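2 de octubre de 2020

Rokville vuelve a cantar: conciertos vecinales en Parkthorpe

¡Qué ganas tenía de contároslo! Desde Nendeo hemos preparado una tarde de música en el centro cívico de Parkthorpe, con coros y grupos de 5 barrios de Rokville compartiendo escenario. La idea salió en junio, en una charla larguísima con la gente de Kuipers, que pone el sonido —y mucha paciencia.

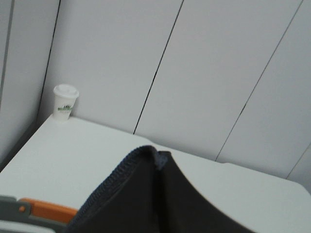

Habrá fado, gospel, cumbia y un taller de percusión para peques antes del primer concierto. La entrada es gratuita, pero solo hay 100 plazas, así que reservad pronto en la recepción del centro. Yo cantaré en el coro de cierre, ¡avisados quedáis!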